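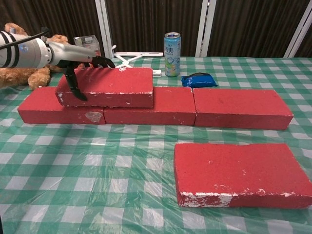
Fig. 3. Red bricks on the table, with the clear sheet over the checkered cloth.

Section 3: Setting up the Polwood book press

I wrote this section after putting together my third Polwood, so I've made most of the mistakes already and you're welcome to skip them. Have sections 1 and 2 done first (unpacking and checking the parts). If you bought yours used, look at the note on older presses at the end before you pick up a wrench.

You'll need:
The base, the two side posts, the crossbar and the screw
The platen (the flat plate that does the pressing)
Four long bolts and two short ones
The wrench from the box, or a better one from your own toolbox. Mine came from a yard sale and I love it
A soft rag
Paste wax, any brand

3.1 Putting the frame together

1. Cover your table. Cloth, plastic, an old shower curtain, whatever you've got. The screw comes packed in grease and it gets on everything!

2. Stand the base on its rubber feet with the stamped arrow facing you.

3. Drop the side posts into their slots. They go in with a bit of a wiggle. If one sticks, take it out and turn it end for end.

4. Put in the four long bolts and tighten them with your fingers only. I know it's tempting to crank them down now, but you need that slack for the next step.

5. Lay the crossbar over the posts and thread in the two short bolts, again just with your fingers.

6. Go back and tighten all six, a half turn each, working corner to corner until they're snug.

CAUTION: The crossbar is heavy and it will slide if the base isn't level. Keep your fingers out from under it while you line up the holes.

3.2 Adding the screw and platen

7. Wipe the screw down with the rag. Get right into the threads (an old toothbrush is great for this) and then rub on a thin coat of wax.

8. Wind the screw down through the crossbar by hand. It should turn smoothly the whole way. If it catches, back it out and start over, and don't force it. I forced it on my first press and spent an evening filing a thread.

9. Hook the platen onto the bottom of the screw and push the clip across until it clicks.

10. Give the wheel a few turns up and down with nothing in the press. A little squeak is fine. Grinding is not.

NOTE: The platen rocks a tiny bit when it's hanging free. Mine does, they all do, and it settles flat as soon as it meets a book.

3.3 Your first pressing

Please start with something you don't care about. I used a 1,124-page phone directory, and it was a terrific test because you could see right away where the pressure was uneven.

11. Put a pressing board on the base, then a sheet of waxed paper, then the book, then more waxed paper and the second board. Keep the spine just outside the boards if it's rounded.

12. Center the whole stack under the screw.

13. Bring the platen down until it touches, then give the wheel one more quarter turn. Leave it for 30 minutes.

14. Check for paste squeezing out at the edges and wipe it off. Swap in fresh waxed paper if the old sheets are damp.

15. Close it up again and leave it overnight. For thin pamphlets I only go 20 minutes with the Gbeho paste, but a full case binding really does want the night.

CAUTION: Don't put a bar through the wheel to get extra pressure. Hand tight is plenty, and too much will print the cord pattern right through your endpapers.

3.4 Note on older presses

Presses sold before March have the Arkari clip, a little bent spring with no click to it. Push it until the tab sits flush and tug the platen to make sure. The Plullham shop has the newer clips, and they fit both kinds. Rewax the screw every 50 pressings or so, or whenever the wheel starts to feel stiff.

Section last updated September 2023. Sewing frames are in section 4.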